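Hi all! I'm putting together a panel of people to help me finish a rulebook, and I'd love it if you joined in. It's a good-practice guide for two-arm tabletop robots that handle ordinary stuff: things with hinges, things that scratch, things that cost more than they look. I've been writing it at Tilladside since April under the working name Preltuvlow, and I've reached the point where I can't see my own mistakes anymore.

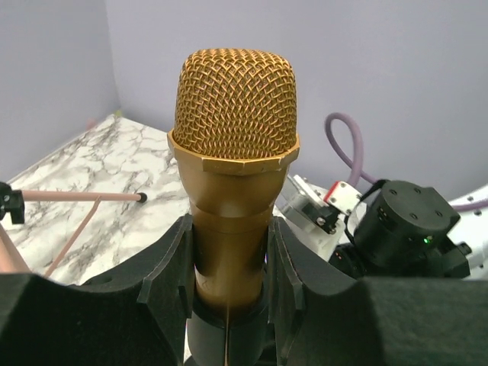 The draft has a whole chapter on grip, and it's the one I want torn apart first. Right now it says that a rigid object should be held on its strongest part, with matching contact on both sides, and that anything delicate on the object stays clear of the fingers. A microphone is a good test of the wording (I keep coming back to it!) – with the fingers on the handle and the mesh grille standing free above them, I'd call that a pass. But what would the rule say about a mic with a switch right there on the handle? I have three versions of that sentence and I don't love any of them.

**What you'd be doing**

You'd read the draft at home, then come in for 2 sessions with me at the Tilladside bench. We try out rules on real objects, argue, and rewrite. I type fast and my feelings don't get hurt, so please be blunt. Between sessions there's some email, mostly me asking if "secure" means the same thing to you as it does to me.

The chapter on shared objects is going to take the most time. When both arms are working near one tall, jointed thing, who goes first? How close can the idle arm park? And what has to be cleared off the table before anyone starts?

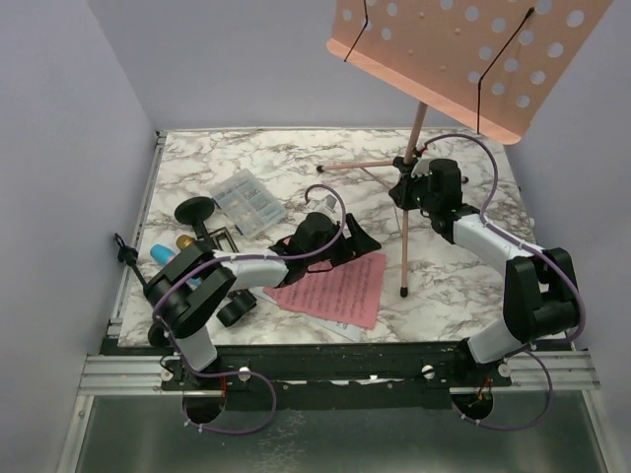 *Music stand with the right gripper at its central joint and the left one over the papers.*

I wrote the clearing rule pretty strictly at first (nothing on the table except what the task needs) and then Solteck's reviewers told me that real benches never look like that. Fair point! So now there's a softer version, with a marked zone for small parts and a line about loose paper. I'd like to hear from people who've lived with either one.

Cables get their own section too. It covers slack at the elbow, where to put ties, and how far a loop may hang below the base. If you have opinions on cable ties, oh boy, are you my kind of person.
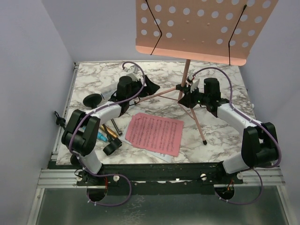

## Who I'm looking for

I have room for up to 11 people, and I'd like a real mix:

- operators who run arms like these most days
- anyone who has written or checked a safety procedure, in any field
- folks who know fragile or awkward objects well, such as stagehands, instrument repair people, or packers
- 2 complete newcomers, so we find out which pages make no sense

You don't need a degree, and you don't need to code. You do need to be okay reading a long draft and writing notes in the margins.

## Time and pay

Plan on 6 hours for each session, lunch included, plus your reading time. The fee is $1320 per person for the whole thing, paid through Quiambao after the second session. If you can only make one, tell me up front and we'll split it.

## How to apply

Send me a short note through the Tilladside contact form with "Preltuvlow panel" in the subject line. Tell me what you work with and describe one rule you've had to follow that you thought was badly written. I'll read every one of those. Please get it to me by 23 November 2018, and mention any access needs or food allergies while you're at it.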